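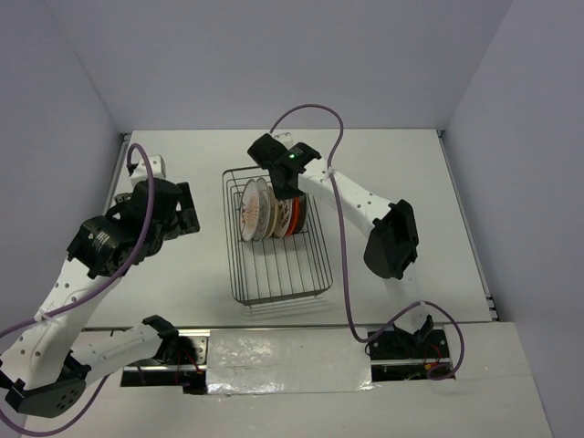 Wire rack, plates at the far end.

Forum > Home and Kitchen > Washing up, drying up, putting away
Thread: Do you rinse the suds off or not? (and other things that are ruining my marriage)

funmi_onuoha
Right, I need outside opinions because we've been going round in circles since December. I grew up in a house where you wash the plate in hot soapy water, then you run it under the cold tap, then it goes in the rack. My husband grew up in a house where you wash the plate and it goes straight in the rack with the bubbles still sliding down it. He says the bubbles "drain off". I say you're eating Fairy with your chips.

We moved to Jekwood last year and the new place has no dishwasher and no room for one, so this has gone from a thing I noticed twice a year to a thing I notice three times a day. Does anyone else not rinse? Is it a British thing? His mum does it, his gran did it, and they all look at me as if I'm pouring money down the plughole.

Marwan_A
Not rinsing is completely normal where I live and I've never got used to it. I came over as a student and shared a house with four lads and I thought it was just them being lazy. Then I went to my girlfriend's parents for Sunday lunch and her dad, a retired chemist, did exactly the same!! Suds on everything. I said nothing and ate the crumble.

I rinse. I will always rinse. I don't do it under a running tap though, I have a second bowl with clean water in and dunk things.

obinna_og
Non-rinser here, come at me. If you use a sensible amount of washing up liquid there's barely anything on the plate and then you dry it with a tea towel and it's gone. The people who need to rinse are the people who squirt the stuff in like they're putting out a fire. One small squeeze per bowl. My bottle lasts ages.

Also we're on a water meter. I got curious and wrote the readings down for a while, and in the month my sister stayed with us (rinser, tap running the whole time, sings while she does it) the bill was 19 quid more. Yes there was an extra person having showers, I know, I know, but still.

funmi_onuoha
obinna_og you sound exactly like him, are you him?

But you said the magic words there, "dry it with a tea towel". He doesn't dry! It all sits in the rack till the next meal. So whatever is on there dries on there. I can see the streaks on the glasses when I hold them up to the window.

Ximena M
Streaks on glasses can be hard water, to be fair to the man. We had white marks on everything when we lived in Zenach and I blamed the soap for two years. I rinsed like mad and it made it worse, because all I was doing was putting more hard water on them. A splash of white vinegar in the rinsing bowl sorted it. Now we live somewhere soft and I can't get the suds to go away at all, I could rinse until my hands drop off.

So my question back is, is your water hard? If your kettle's furry that's your answer.

funmi_onuoha
The kettle is a disgrace, yes. Hm. I'm not telling him that.

ekene.d
I'm going to be difficult and say you're all wrong about the drying. Leave it in the rack. A tea towel that's been hanging on the oven door since the weekend, that's wiped hands and the worktop and possibly the dog, is not making your plate cleaner. Rinse in hot (NOT cold, who rinses in cold?) and leave it alone. Hot plate dries itself in no time. I worked in the kitchen at a place called Okoro for a few years and we never towelled a plate, you'd have been shouted at.

obinna_og
You had an industrial machine at the restaurant though ekene, come on. It comes out of there at the temperature of the sun. My hot tap takes so long to warm up I've finished washing by then.

And change your tea towels? I've got a drawer full. Fresh one every morning, boil wash once a week.

ekene.d
You have a fresh tea towel every morning and you're lecturing us about the water bill?

obinna_og
...the washing machine is very efficient.

Marwan_A
Haha. I'm with ekene on cloths but not on leaving it all day. If the rack's full at teatime there's nowhere for the teatime things to go and then someone starts balancing. We lost my nan's gravy boat to balancing. It was on top of a colander that was on top of a saucepan and it had been there since breakfast, and I walked past and it just went. I still have the saucer bit it stood on, which is no use to anyone.

Ximena M
Oh no, not the gravy boat :(

My rule is the rack has to be empty before you start cooking. You can't always manage it but it does help. And cutlery goes in handles down apart from the sharp knives. My other half does it the opposite way because he says you shouldn't touch the end that goes in your mouth when you put them away, and he might have a point but I've stabbed my palm on a fork and he hasn't.

ekene.d
He's right about the forks. Sorry.

What about order? I do glasses, then cutlery, then plates, then anything greasy last, with one change of water before the pans. My flatmate starts with the frying pan. The FRYING PAN. Then washes my mug in it.

funmi_onuoha
Glasses first, obviously, we agree on something. Though I'd put cutlery in to soak at the bottom of the bowl while I do the glasses. Do you not soak?

obinna_og
Never soak knives in a bowl you can't see the bottom of! My brother needed stitches. Otherwise yes, soak away. Porridge pans should be soaked the second they leave the hob, in cold water, hot just turns it to cement.

Marwan_A
Cold for porridge and eggs, hot for anything with fat in it. I've said this to so many people and they look at me as if I've made it up.

Has anyone tried those solid washing up blocks? A woman has a stall at Zokville market selling them and I bought one because she was so nice about it. You rub the brush on it. It's all right for plates but it gave up when it met a lasagne dish, and it goes slimy if you leave it in a puddle. I won't be buying another one but it did smell lovely, lemon I think.

Ximena M
I had one of those! Same experience. It ended up as the thing I use for shirt collars, it's brilliant for that, so don't throw it out.

funmi_onuoha
Update for anyone who cares. I did a test. I washed two glasses last night, rinsed one, left the other sudsy, and stood them both upside down in the rack. This morning I filled them with tap water and got him to taste them with his eyes shut. He said the unrinsed one tasted "normal" and the rinsed one tasted "a bit flat".

I don't know what to do with this information.

obinna_og
Vindicated!

ekene.d
He's been eating soap for so long that he misses it when it's gone. I'd be worried.

Marwan_A
Did you taste them?

funmi_onuoha
I did and I could definitely tell, but I knew which was which so he says it doesn't count. We've agreed to do it again with his mum pouring. In the meantime the deal is he rinses anything you drink out of and I stop mentioning the plates. I've lasted one breakfast so far.

Ximena M
Put vinegar in for the glasses whatever happens with the deal. And descale that kettle!

funmi_onuoha
It's on the list. Will report back once his mum's been round.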